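Small goods, one table
Speaker notes, Friday session, Kallio
Niamh Gallagher

Start on time even if people are still getting coffee. Say hello, say thanks to Lempi Hirvonen for the invitation. Questions at the end, except on the numbers, which people can ask about as we go.

Opening. I came to Zakov in May to look at how small orders get packed. Shelving and labels had been looked at already. The table had not. Most of the time on a small order goes by at the table, with things being picked up, put down and picked up again.

Give the figures slowly. The log covers 4000 small orders. In 1767 of them, an item was set down more than once before it went into its carton. That is the number I want people to remember, so write it on the board.

First slide. Talk about surface. A plain white table is good for dark goods. Edges show up and a box lying at a slant is easy to spot. The trouble comes with shine. Clear wrap throws back the ceiling lights and printing gets hard to read.

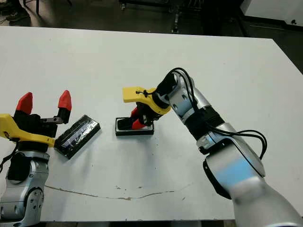
Slide 1. Dark goods on a white table. Note the reflections on the one at left.

Ask the room: how would you read the print on the left one without lifting it? Wait for answers. Usual ones are to turn it, shade it with a hand, or move the lamp. Moving the lamp is the cheapest and we tried that first at Zakov. Santosh Kashyap did the lamp trial, 1000 orders with the lamp to the side. If he is in the room, ask him to say a few words. He has the table of results, I don't.

Then shallow boxes. Pick them up by the sides. If the lid is loose, keep it level. Show with the sample box from my bag (check the bag before lunch).

Skip this part if we are past 2:20: the Terkska wrap versus the plain wrap. Terkska is less shiny but it splits at the corners. We went through a batch of 800 and went back to plain.

Second slide. Spacing. Items for one order go in a row across the middle, with a gap on each side big enough for whatever is doing the picking up. The row does not have to be straight. Ulla Laitinen used to tape lines on her table and gave it up after two weeks, as the tape lifted and caught on cartons.
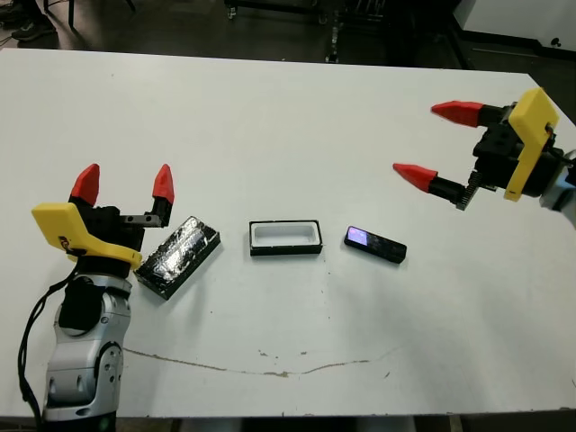 Slide 2. Three small items in a loose row across the middle.

Points to make here. Work through a row from one end to the other. Don't stack. Keep paperwork off the middle of the table. If two are working, agree who takes from which side before the first item is touched.

Someone will ask about trays. Trays are fine for Flostonura orders, where the same parts come every time. For mixed orders they get in the way.

Close with the handout. Iida Halonen has the copies by the door. One page, both sides, layout on the front and the blank tally sheet on the back. Sheets go back to Lempi.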